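Packing bench and parts store – monthly walk-round

Site: Dralivska, ground floor workshop
Done by: Anju Jaiswal
With: Savvas Petridis for the first half, then on my own
Date: 30 June 2022

Same form as always, with my comments under each line. OK means OK, ACTION means somebody has a job, and WATCH means I'm going to be annoying about it next month.

1. Floor and walkways

1.1 Walkway between bench and racking clear – OK
Much better than last time! The pallet that lived by the pillar has gone and I can get a trolley through without turning it sideways.

1.2 No trailing leads – ACTION (Savvas)
The extension lead for the label printer still goes across the floor behind the stools. It's taped down, but the tape has lifted at one end and I caught my toe on it while writing this very line. Can we have the cable cover from the old goods-in desk?

1.3 Strapping and tape offcuts in the bin – OK
A couple of bits of strapping under the bench, which I picked up.

2. Bench

2.1 Bench stable, no sharp edges – OK
The wobbly foot has been wound down and locked. I leaned on it properly, with all my weight, and it didn't budge.

2.2 Knives are the retracting sort and put away – ACTION (everyone)
Two out on the bench with the blades showing. I know it's quicker. Please, please click them back in.

2.3 Lighting good enough to read a label – OK
I could read the small print on a Trulteson reel label from my stool without my glasses, so I'm happy.

2.4 Stools and mats – WATCH
The mat at the left end is curling at one corner. Flat enough today, but I'd like a price for a new one before October.

3. Racking

3.1 Load notice fitted and readable – OK
It says 200 kg a shelf and we are nowhere near that with wire.

3.2 Heavy things low down – ACTION (Danai)
Somebody has put the Proma connector cartons on the top shelf again. They aren't big but they weigh more than you'd think, and I had to get Savvas to lift one down. Bottom shelf please – swap them with the foam.

3.3 Uprights undamaged – OK
The scrape on the end one is just paint. I ran my thumb down it and there's no dent.

4. Boxes and dividers

4.1 Boxes sound enough to carry – WATCH
I've had a good moan about this one before. We reuse boxes, and I'm all for it (I'd hate to see them go in the skip after one trip), but the tops of the walls and the divider strips get ragged. Rough card is fine for parts sitting on the bench. For anything going out on the van to Xenos, use a fresh box from the flat-pack stock.

4.2 Dividers fitted all the way down – OK
Push them right to the bottom before you start filling. If a strip rides up, small bundles creep underneath into next door and then the kit is wrong.

4.3 One bundle to a compartment – OK
Twelve compartments, twelve bundles, and you can see at a glance where you've got to. Achilleas asked if he could double up the little ones to save on boxes. Sorry, no! It's a pain to check and they tangle.

4.4 Bundles coiled, no loose ends sticking up – WATCH
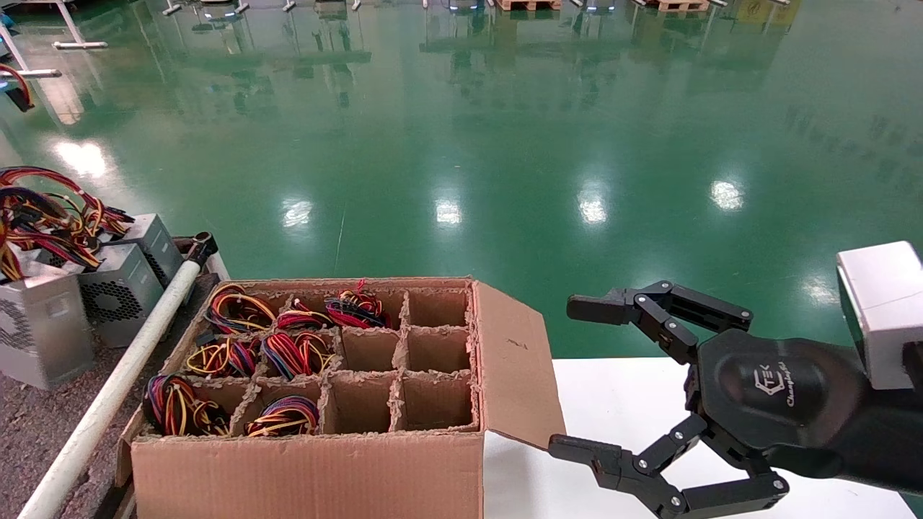 Tuck the ends in before the flaps come down, that's all I ask. A strand poking up over a divider gets pinched when the lid is shut, and I've found nicked insulation that way twice this year. The thick coils are the worst for springing open, so give them an extra turn and press them down with a flat hand. I also don't mind which side you fill from, so long as the next person carries on from where you stopped.

4.5 Flaps folded right back while filling – WATCH
A flap standing up at the side is just where your sleeve goes. Fold it down flat against the outside if you've got the room.

4.6 Box marked with kit number before it leaves the bench – ACTION (Achilleas)
I checked the finished stack by the door and one had no number on it at all. We opened it up and it was kit 3823, so no harm done, but write it on first and fill it second.

5. Fire and first aid

5.1 Extinguisher in place and in date – OK

5.2 Flat card kept away from the heater – OK
The heater is off for the summer anyway, but I measured, and the stack is well clear.

5.3 First aid box stocked – ACTION (me)
Low on plasters, see 2.2. I'll order a pack of 100.

Anything else
Sihan Shao wants the compactor key kept in the office, and I agree. It's on the hook by the kettle for now. Copy of this to Danai and Savvas, and the actions go up on the board tomorrow morning.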